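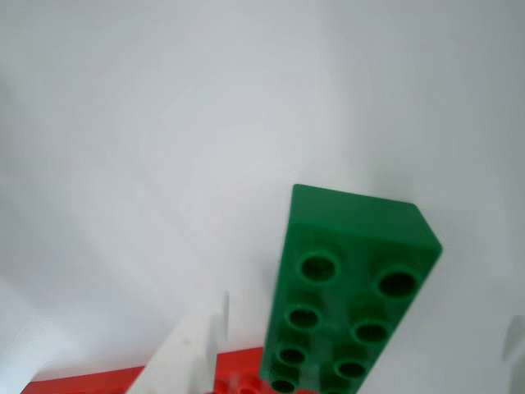 Cleaning and Storing Hard Plastic Household Items

Scope

These notes cover rigid plastic goods that are handled often and washed seldom: toy bricks, drawer organizers, funnels, measuring scoops, clothespins, bath toys without squeakers. They do not cover electrical items, soft vinyl, or anything with a glued fabric part.

Sorting before washing

Separate pieces by shape first and by color second. Shape decides how a piece drains. Flat pieces can go in any basket. Pieces with cups, tubes or hollow studs hold water and need to be dried open side down. Set aside anything with a printed decal or a metal axle for hand wiping.

Check for cracks under a strong lamp. A hairline crack in hard plastic shows as a pale line and will hold soap film after every wash. Cracked pieces go in the recycling or the trash, depending on local rules.

Washing by hand

Fill a basin with warm water, no hotter than is comfortable for bare hands. Hot water can warp thin-walled parts, and a warped brick will not grip its neighbor again. Add two teaspoons of plain dish soap per gallon. Scented soap leaves an odor in closed bins.

Soak for fifteen minutes. Stir once at the midpoint. For recesses, use a bottle brush of the smallest size or a cotton swab cut short. A toothbrush is too wide for most recesses and cleans only the rim.

Rinse under running water in a colander. Soap left in a recess dries to a white ring that is easily taken for mold. Rinsing again removes a soap ring. Mold does not rinse off and calls for the vinegar step below.

Vinegar step

Mix one part white vinegar with three parts water. Submerge the affected pieces for thirty minutes, brush, rinse. Do not combine vinegar with bleach at any point, including in a basin that has not been rinsed out.

Washing by machine

Use the top rack only, inside a zippered mesh bag, with heated drying turned off. The Drumo bag with the coarse weave drains faster than the fine one, but the zipper pull must be tied down or it will knock against the rack for the full cycle. Small parts should fill no more than half of the bag.

Washing machines are sometimes suggested for bulk lots. Results here have been poor. Edges come out scuffed and the drum seal collects grit.

Drying

Shake out the colander over the sink, then spread the pieces on a towel. Turn them after an hour. A desk fan on low shortens drying from overnight to an afternoon. Long plates with raised studs dry best on edge in a dish rack, one slot apart.

Keep drying plastic off radiators and out of direct sun. Red and yellow goods in a south window fade on the exposed side by the end of a summer, and white goods turn cream.

Storage

Bins with a loose lid are better than bins with a gasket. A gasket traps whatever water is left. Murkari under-bed boxes have a lid that sits without sealing and they slide well on carpet. Belmonte stacking tubs are stronger and suit a garage shelf, but two small holes should be drilled in the base of each. Label the short end.

For a lot of 400 pieces or more, divide by size into separate bins. Small pieces always work down to the bottom, and the large ones then have to be lifted out each time.
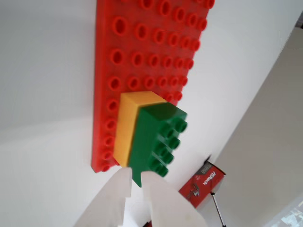

Jayson Saludo writes that the one-hour turn can be skipped if the pieces are spun in a salad spinner first. He lines the basket with a dishcloth to prevent scratches, runs it in short bursts, and finds the recesses nearly dry afterward. He also asks whether rubbing alcohol is safe for marker stains.

Alcohol on marker stains: test on an underside first. Most hard toy plastics tolerate a brief wipe. Clear plastics often do not and may craze. Wipe, rinse at once, and keep the window open. The spinner method was tried in January with a Dornlow model and works for pieces under two inches. Larger ones unbalance the basket.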